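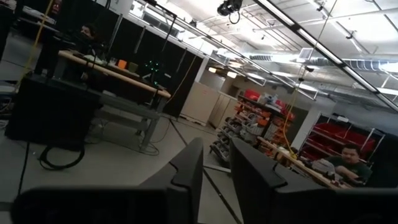
Cold soups for August – what's everyone making?

murkywater
Right, it's 9 in the morning and my kitchen is already unbearable, so the hob stays off until further notice! I've been living on cold cucumber soup and I love it, but that's four days running and I could do with ideas. Mine is two cucumbers, a pot of plain yoghurt, a garlic clove, dill, lemon and a good pinch of salt, blitzed and left in the fridge until lunch. What have you got?

tinpotcook
Gazpacho, every time. I make it with the softest tomatoes I can find, a red pepper, half a cucumber, stale bread and far more olive oil than feels sensible – around 100 ml for a big jug. Blend it for longer than you think. It goes pale orange and silky and you'll want to drink it from the jug.

beanrow_23
Bread in gazpacho? No thank you. It turns into tomato porridge. I leave it out and get something fresh and sharp that works in a glass.

tinpotcook
Then you've made tomato juice, my friend. The bread is what holds the oil!

beanrow_23
Lovely tomato juice, though. I've had it both ways and I know which one I finish.

plumstone
Can I put in a word for chilled pea and mint? Frozen peas, boiling water from the kettle over the top, drain after a couple of minutes, blend with mint, spring onion and cold stock. No hob at all. My two eat it with crusts and ask for more, and they won't look at a pea on a plate.

murkywater
Plumstone, that's tonight sorted. Do you sieve it?

plumstone
Never. Life's too short and I like the bits. A spoonful of crème fraîche on top if there's some in the fridge.

hobnob_off
I'd sieve it. Pea skins catch in my throat, and it only takes a minute with the back of a ladle.

On the cucumber one, salt the cucumber first and leave it 20 minutes in a colander. You lose a lot of water and the flavour is so much stronger. Walnuts on top too, if you like them – chopped, and toasted earlier in the week when it was cooler.

beanrow_23
Seconding the salting. Rinse them after, mind. I forgot once and it was like swallowing the sea.

murkywater
Update, pea and mint was a triumph! Unsieved, sorry hobnob. I used veg stock straight from the fridge and it was cold enough to eat straight away. Trying gazpacho at the weekend, and I'm going to split the batch, bread in one half and none in the other.

tinpotcook
Excellent. Use sherry vinegar if you can get it, and add it at the end.

beanrow_23
We agree on the vinegar, at least. Chill the bowls as well!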